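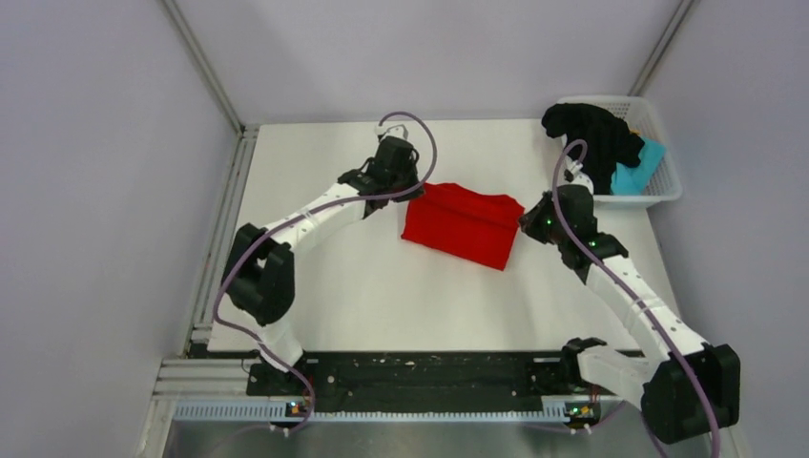
SHOP TALK / BUYING AND BUDGETS

The first thing Houshang Heydari showed me was a spreadsheet. I had come to talk about robot arms, and he wanted me to look at row 14.

"Hoses," he said. "Cables, hoses, fittings. Every quote I got treated that stuff like the salt on the table. Then you start bolting things down and it's a real number."

Heydari plans equipment for Rekby, a small outfit that sorts and folds used clothing for resale. He has been pricing two-arm folding cells since April, and he let me sit in on a morning at the bench where Rekby tries things out – a white tabletop, two arms, a basket of cloths and a red one out on the table. Pretty plain stuff, and I liked it right away!

I asked why two arms, when one costs less.

"Try folding a T-shirt with one hand," he said. "You can do it. You'll hate it. We priced a single arm from Gerkard first, and the savings looked great until I added the clamps and the extra fixture we'd need to hold the other corner."

So the budget went to two arms, and then (this is the part I'd have gotten wrong) it went to everything else. The framing and wall panels came to $1,938. He'd penciled in less than half of that. Spare gripper fingers were another $536, and he bought them before he needed any.

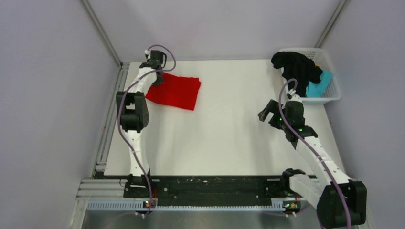
"Fingers are what you run into things with," he told me. "I'd order two sets on day one. My boss asked if we could wait, and I said sure, if you like paying for overnight shipping."

He got bids from two integrators, Ranjbar and Fever. Fever came in lower, but its support plan was billed by the call. Ranjbar wanted a flat $300 a month, and he went with that, partly for the training. I wondered if a flat fee was a little cushy for a bench with one table on it.

"Maybe! Ask me in a year," he said, laughing. "But I know what it costs in month seven, and I can put it in a cell and stop thinking about it."

What he doesn't have yet is a firm figure for labor. Somebody still has to fill the basket, and somebody has to look over the finished pile. He logged 127 hours of staff time on setup alone, and he's annoyed that he didn't start logging sooner. His next request will have its own line for it, right under the hoses.

The second cell is on hold until the new budget year. He has already measured the floor for it.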